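搜索 请输入关键词 全部栏目 搜索

Gorkcombe 共用工作室改变收费办法，晚上可以租半个晚上

Gorkcombe 镇的共用工作室从2019年5月开始使用新的收费办法。租用者可以按小时付钱，也可以按半个晚上付钱，以前必须租一整天的规定取消了。负责管理这栋楼的 Smadi 公司在门口贴了通知，通知的内容同时也放在预订网站 Clokard 上面。

工作室在 Kudell 街的旧羊毛仓库里面，一楼是放货物的地方，二楼和三楼分成大小不同的房间。仓库停止使用以后，楼上空了很久，窗户坏了，屋顶也漏水。后来 Smadi 公司把它租下来，修好屋顶，换了电线，再一间一间地租给需要地方做事的人。租房间的人做的事情很不一样，有的修乐器，有的裁衣服，有的教外语，还有的只是想找一张够大的桌子，因为家里的桌子要给孩子写作业。

以前的办法很简单：一间房间一天400元，不管用多长时间。对于从早上工作到晚上的人，这个价钱可以接受。但是镇上多数的租用者白天有别的工作，下班以后才能来，晚上用两三个小时，也要付一整天的钱。有几位租用者想出一个办法，就是两个人合租一天，一个人白天用，另一个人晚上用，钥匙放在街对面的面包店。面包店的老板娘同意保管钥匙，不过面包店关门比较早，晚上来的人如果路上堵车，就只能站在门口打电话。

今年3月，Smadi 公司请租用者到一楼开会，听他们的意见。会开得比原来计划的长。大家首先谈价钱，然后谈暖气，最后谈到楼梯上的灯，谈灯的时间最多。楼梯上的灯是自动关的，关得太快，手里拿着东西的人走到一半就看不见台阶。公司的代表当场记下来，答应先修灯，再考虑价钱。灯在会后不久换了新的开关，现在从一楼走到三楼，走得慢一点也来得及。

价钱的问题用了更长的时间。公司最初的建议是把一天分成上午、下午和晚上，每一段的价钱一样。教外语的几位老师反对，他们认为上午几乎没有人来，而晚上的房间总是不够，同样的价钱会使晚上更加拥挤。裁衣服的人则担心另一件事：他们的布料铺开以后不容易收起来，如果每一段时间都要换人，他们一天要收拾好几次，真正工作的时间就少了。

最后决定的办法考虑了两方面的意见。整天的价钱不变，还是400元，愿意租整天的人可以继续租整天。半个晚上的价钱是200元，从傍晚开始，到工作室关门为止。按小时租的人付的钱按照房间的大小计算，小房间便宜，靠近街道的大房间贵一些，窗户朝院子的房间再便宜一点，因为院子里早上有卡车进出，声音比较大。价钱表可以在 Clokard 上面看到，也可以在一楼的柜台要一份打印的。

除了价钱以外，新的办法对预订也有规定。预订最早可以提前14天，不能更早。制定这条规定是为了避免有人一次把很多个晚上都订下来，到时候却不来。以前这种情况发生过不少次，门上写着“已预订”，里面却没有灯，想用房间的人只好回家。现在如果预订的人没有来，也没有事先取消，他下一次预订的时候要先付全部的钱。生病或者家里有急事的人可以向柜台说明，由柜台决定。

长期租用者的情况稍微不同。他们可以付2000元，得到一个月的使用权，时间不限，但是房间不固定，来的时候哪一间空着就用哪一间。想要固定房间的人需要另外签合同。修乐器的人大部分选择签合同，他们的工具重，有的乐器上了胶以后不能移动，每天换房间是不可能的。教外语的老师大部分选择按小时，他们只需要白板和椅子。

储物柜的问题这一次没有完全解决。二楼走廊里的柜子已经都有人用，三楼的走廊比较窄，如果放柜子，就会妨碍人走路，消防方面的检查也不会通过。公司考虑过把柜子放在一楼的楼梯下面，可是那里潮湿，布和纸放久了会有味道。有租用者建议把货物区让出一个角落，公司回答说货物区的合同到明年才结束，在那以前不能改变。所以目前没有柜子的人还是要每天把东西带来，再带回去。

暖气也只解决了一半。仓库的墙很厚，夏天凉快，冬天却需要很长时间才能热起来。按半个晚上租房间的人常常刚觉得暖和，就到了应该离开的时间。公司表示，到了天冷的季节，暖气会在傍晚以前打开，让房间先热一热。费用由公司负担还是加在租金里，通知上没有写清楚。记者向柜台询问，得到的回答是秋天以前会有决定。

镇上的人对共用工作室的态度也在慢慢改变。刚开始的时候，住在 Kudell 街的居民担心晚上有噪音，也担心停车的地方不够。噪音的担心后来减少了，因为墙厚，关上窗以后街上听不见什么。停车的担心还在。Kudell 街的一边不能停车，另一边在晚上很快就停满，来得晚的租用者会停在邮局后面的空地，然后走过来。邮局后面的路没有路灯，冬天走路要小心。有居民希望公司在网站上写明邮局后面可以停车，这样就不会有人在街上一圈一圈地找位置。网站上现在已经加了一张小地图，但是地图上的邮局画在了旧的地址，第一次来的人请注意，邮局去年搬到了桥的旁边，可以停车的空地在旧邮局的后面，不在新邮局的后面。

面包店的生意受到一点影响。钥匙现在可以在仓库门口的密码盒里取，不必再放在面包店，所以来店里顺便买面包的租用者少了。老板娘说她不觉得可惜，她为那些钥匙担了很多心，有一次两把钥匙弄混，一位小提琴老师和一位做窗帘的人都进不了自己的房间。她现在把放钥匙的小碗用来放零钱。

密码盒也有自己的麻烦。密码由 Clokard 发到租用者的手机上，每次预订的密码不同，只在预订的时间里面有效。仓库一楼的信号不好，有些人到了门口才打开手机，发现密码没有收到，要走到街对面才能收到。柜台的建议是在家里先把密码抄下来。年纪比较大的租用者可以打电话预订，由柜台把密码念给他们听，打电话预订的价钱和网上一样。

关于桌子，通知里面有单独的一段。租用者离开以前要把桌面擦干净，把自己的东西全部带走，包括线头、碎纸和用剩下的胶带。不可以在桌面上直接用刀，要用刀的人请向柜台借垫板。也不可以把桌子从一间房间搬到另一间房间，即使隔壁的房间空着。去年有人把桌子搬过走廊，门框被撞坏了，后来找不到是谁做的，修理的费用由公司付了。新办法规定，房间里如果有损坏，由最后一位预订的人先说明情况，因此柜台建议大家进门以后先看一看，发现问题马上打电话。

钟点的计算方法引起了一些误会。按小时租的时间从预订的钟点开始算，不从进门的时候开始算，迟到的时间也要付钱。收拾东西的时间包括在里面。有一位租用者在第一个晚上以为收拾的时间不算，结果下一位已经在走廊里等。两个人后来商量好，一个在里面收拾，另一个先把自己的椅子搬进去。公司考虑在两次预订之间留出一小段空的时间，但是这样一来，一个晚上可以租出去的时间就会变短，现在还没有决定。

附近几个村子的人也开始打听。从村里来 Gorkcombe 的末班车开得早，按半个晚上租房间的人如果坐公共汽车，必须提前离开，实际上用不到关门的时间。他们提出能不能少付一点钱。公司的回答是他们可以选择按小时租，这样比较合算。村里来的人回答说，按小时只能租到剩下来的房间，好的房间都先给了租半个晚上的人。按照通知上的文字，两种预订没有先后的区别，先订的人先得到房间。柜台答应再检查一次网站的设置。

新的价钱会先使用到年底，然后公司再请租用者来开会。对价钱或者规定有意见的人可以写在柜台旁边的本子上，也可以在本文下面留言，本报会把留言转交给 Smadi 公司。

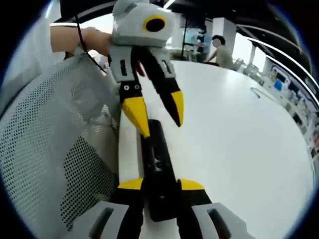
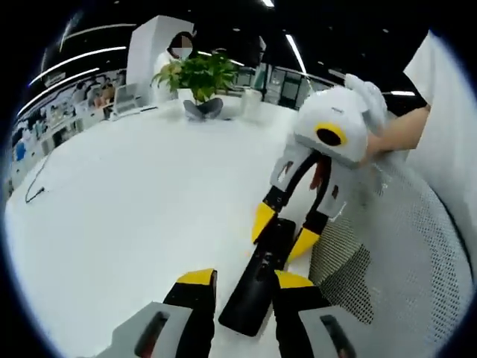
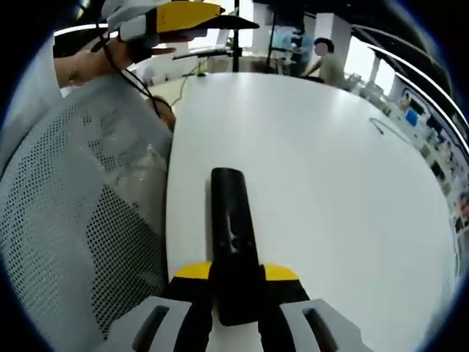
Arnel Evangelista 留言说，他赞成半个晚上的价钱，可是希望关门的时间能晚一点。他下班以后先要回家吃饭，再走到 Kudell 街，坐下来的时候天已经黑了，开始工作没有多久，走廊里就有人提醒大家准备离开。他还问，提前14天的规定对签合同的人是不是也有效，他在通知上找了两遍，没有找到这一条。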